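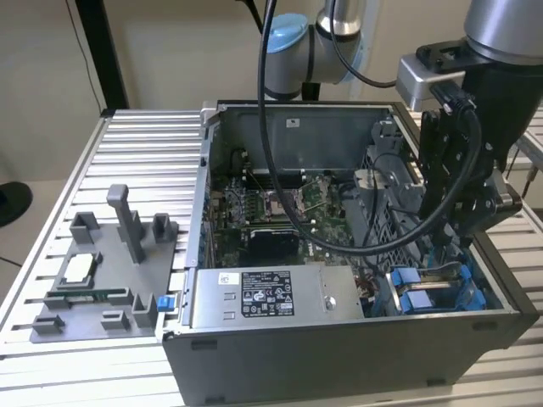

Re: [refurb-list] Stripping the old towers – what order do you do it in?

Date: 31 August 2019
To: refurb-list
Subject: Re: [refurb-list] Stripping the old towers – what order do you do it in?

> We've been given 42 office desktops by Gunawardena, who are moving
> everybody to laptops. They're all more or less the same tower, with
> a drive cage and those blue plastic carriers. My plan is to stand
> each one up on the bench, take the side off, pull the power supply
> first to get some room, then work down through the rest. Does anyone
> have a better order? Also, is it worth keeping the plastic bits? My
> other half says no, and has asked me to say so on the list.

Stand it up if you like, but you'll be chasing it across the bench by the third machine. Lay it on its side with the open side facing the ceiling. Gravity is then on your team for once, and a dropped screw lands somewhere inside the case where you can at least hear it. The one at the top of this message is on its side on a slatted aluminum bench with the cover off, and I wouldn't work on one any other way now.

A word on slatted benches while I'm there. They're sturdy and they look terribly professional, and the grooves eat small screws. Put a tray down. I put mine down after the first 14 screws.

As for the order, I'd argue with the power supply going first. I know it's the big silver box and it's begging to come out. But on a lot of these the cables have been threaded under and behind everything by someone who was paid by the hour, and if you undo the box before you've freed its leads you end up holding a heavy lump in one hand and swearing at a connector with the other. My order, for what it's worth:

1. Mains lead off, then hold the power button in for a few seconds. Yes, every time.
2. Drives out, carriers and all.
3. Unplug everything from the board. Pull on the plug, never on the wires.
4. Memory.
5. CPU cooler, then the CPU.
6. Power supply, now that nothing is tied to it.
7. Drive cage, if it's in the way.
8. Board.

On step 5: run the machine for ten minutes before you start, if it runs, so the paste softens up, and twist the cooler gently before lifting it. If you yank it straight up you may get the CPU as well, still glued to the bottom, which is a thrilling way to find out about bent pins. Once the CPU is out, close the bracket over the socket and find a plastic cover for it if you plan to sell the board. An empty socket is a magnet for everything you don't want in it. I lost a perfectly good board in February to a toast crumb, and I don't eat toast at the bench. I have my suspicions.

Do take a photo of the label on the power supply before it goes in the box with the others. Wattage and part number are the two things every buyer asks for, and they'll ask when it's at the bottom of the pile. Don't open the thing up. If it's dead, it's scrap.

Now, the plastic. With the greatest respect to your other half: keep the blue carriers. All of them. The steel case is worth whatever the yard pays for steel, but carriers for these office towers go missing constantly, and people will cheerfully pay silly money for one when they've bought a bare machine and found the drive rattling around like a pea in a can. I sold 31 of them last year out of a shoebox. I'd keep the drive cages only if you've got the shelf space, they stack about as well as chairs do.

What I'd let go of:
– side panels with dents (nobody wants your dent, they have their own)
– any cable you can't name
– the little rubber feet, which you will keep anyway

Time per machine is roughly 20 minutes once you've got your hand in. The first will take you all evening. If they really are all the same model, do the same step on four or five in a row, so you aren't swapping screwdrivers the whole time. Check that they are the same before you start, though. I had a batch from Plorevance that was "all identical" and contained three different boards and a tower with no board in it at all – just a very tidy bundle of wires.

Two questions back at you. Has Gunawardena wiped the drives, and do you have that in writing? And are you parting with the boards as bare boards or with the memory in? I'd take a few with memory, depending on the age.

Someone also asked last week if the Neluris driver set is any good. The bits are fine. The handle came off mine. I went back to my old Dristano one, which has no markings left on it and a chewed end, and it does every screw in the case.

Will be off list until the weekend, so shout directly if it's urgent.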